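Home | Products | Guides | Open Day Pack | Support | Contact

Kindetum Hand-Held Gripper: Set-Up Guide
Section 5. Running the visitor table at an open day 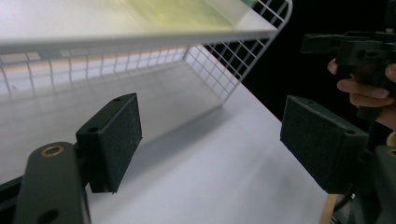
Read the whole section before doors. It's short. Covers table, rack, the grippers, the visitor turn and pack-up. For the talk and slides see the Tomberg binder, not this guide.

5.1 Before visitors arrive

1. White table against the back wall. Leave walking room on both sides.
2. Wire rack on the table, all feet down. Push each corner. If it rocks, turn it end for end and try again.
3. Wipe the tabletop. Dry cloth only.
4. Check the finger pads on each gripper. Both pads on, screws snug, covering not lifting at the corners.
5. Open and close each gripper a few times with nothing in it. Should feel the same all the way.
6. Start the recorder on the Calvo laptop. Wait for the green bar, then type in the session name.

NOTE: Session names are site, then room, then morning or afternoon. No spaces. Last August we got 14 sessions all called "test" and sorting them out was no fun.

CAUTION: Don't overtighten the pad screws. Hand tight plus a small nudge. The brass inserts will pull out of the arm if you lean on them, and then the arm has to go back to Bekier.

5.2 Host demo

1. Stand at the side of the table, not in front. Visitors need to see the pads.
2. Hold the gripper by the grip section. Fingers clear of the linkage.
3. Pads open, over bare table. Pause there so people at the back can catch up.
4. Bring the pads down either side of the item. Close slow.
5. Lift, move to the shelf, set down, open. Back the gripper straight out before you turn your wrist.
6. Repeat with a second gripper if a co-host is free. Agree who goes first, out loud.

NOTE: Dropped items are fine. Keep recording, pick it up with the gripper and carry on. Do not stop and restart, it splits the file.

CAUTION: The wires catch. Coming out from under the shelf at an angle will hook a pad on the grid and drag the hole rack along.

5.3 Visitor turn

1. One visitor per gripper. Sleeves up, lanyards off or tucked in.
2. Show the grip once, hand it over, step back.
3. Soft and flat items first. Nothing made of glass, nothing heavier than a full mug.
4. Five tries each, then swap. On a busy day make it three.
5. Under 14s with an adult at the table.

NOTE: Someone always asks how many tries we have so far. The count on the door poster is 2,681, of which 1,579 came from open days. Update the poster if you have newer numbers, otherwise leave it alone.

5.4 Pack-up

1. Stop the recorder. Wait for "saved" befor closing the lid.
2. Wipe the pads with the dry brush. No water, no alcohol wipes, they lift the covering.
3. Grippers in the case with the pads closed.
4. Rack goes in last, on its side.
5. Missing or loose parts: write them on the card inside the case lid. Spares are in section 7.

We use cookies to keep this site working and to remember your language. Accept | Settings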